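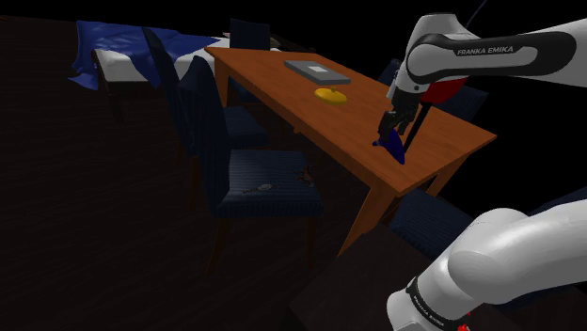 Page 3 of 13

Prinbridge Supporters Board > First Team > Is the bullpen finished for this year?

kurian_left_field wrote:
I read all the pages before this one and I still do not understand why we keep the same closer. On Sunday we had a lead of three runs in the ninth and we lost it in two batters and one bad throw. I am following this club from far away, so for me the game starts at 2 in the morning. I drink coffee, I sit in the dark, and then I see this. Please, somebody explain to me the plan.

tustard_end wrote:
The plan is that there is no money until July. Same as every year.

bunt4ever wrote:
Disagree with kurian. The closer made good pitches. The bad throw was from third base and after that the inning was a different inning. Look at who was on the field and not only at who was on the mound.

kurian_left_field wrote:
bunt4ever, I respect your opinion, but a closer must also close when somebody makes an error. In Dendonora they had the same error against us in the first series, and their pitcher got the next hitter on a ground ball. It is possible to do it.

dendo_visitor wrote:
Dendonora fan here, I hope it is allowed. Our pitcher was lucky on that ground ball. It was hit very hard. I would take your closer tomorrow if you don't want him.

tustard_end wrote:
Take him. Take the third baseman also.

bunt4ever wrote:
No, please leave the third baseman. He is playing with a sore hand, they said it on the radio before the game.

kurian_left_field wrote:
I did not hear about the hand. My stream has no radio sound. If this is true then I ask why he is in the lineup at all, and my question goes to the manager and no more to the closer. But I still want to see the young left-hander in the ninth inning, one time at least.

oldscorecard wrote:
The left-hander has thrown more than 50 innings already. He is tired, his fastball is slower than in spring. I would not do it.

kurian_left_field wrote:
Then who?

tustard_end wrote:
See my first answer.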